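Re: [Gekdale-list] Cups and lids at the Pludov Street drop-off

On a day in February, a list member wrote:
> Does the Skinner depot still take paper cups with the lids on?
> The sign by the gate says no, the flyer says yes. I have a bag
> of 100 from the block party and would like them out of my hall.

The flyer is old. I called the depot this morning and the sign is right — lids have to come off. They sort by hand and a cup with the lid still on goes in the trash pile.

1. Cups. Take off the lid, tip out what's left, and stack them. A dark printed cup with a black lid, like the one in the first picture, goes in as two items.

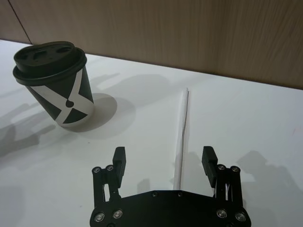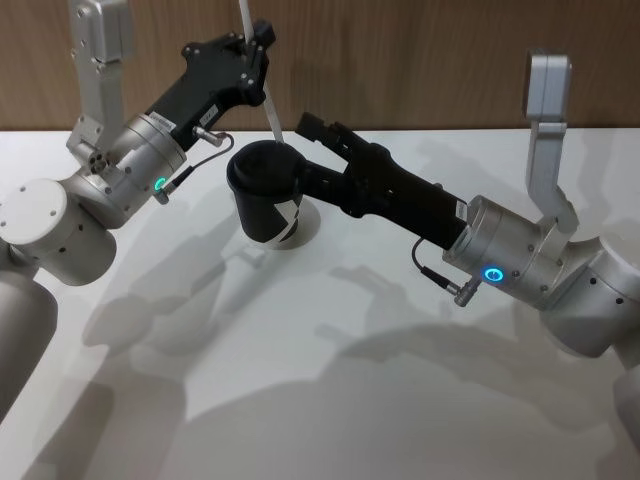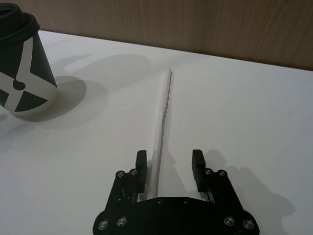
2. Lids. Black plastic is not taken at Skinner. Donanton takes it at the side door until 6 in the evening. Put the lids in a clear bag and tie it.

3. Sleeves. These go with cardboard, flattened. Wet ones go in the green bin.

4. Large loads. More than 8 bags and you have to call ahead. One bag of 100 cups is fine, just bring it to the gate.

The depot opens at 8 and the line is short until lunch. If you go by car, use the Pludov Street side. The other lane is closed for pipe work and the detour adds 5 minutes.

I asked them to pull the old flyer from the library rack. If you see one anywhere else, please take it down.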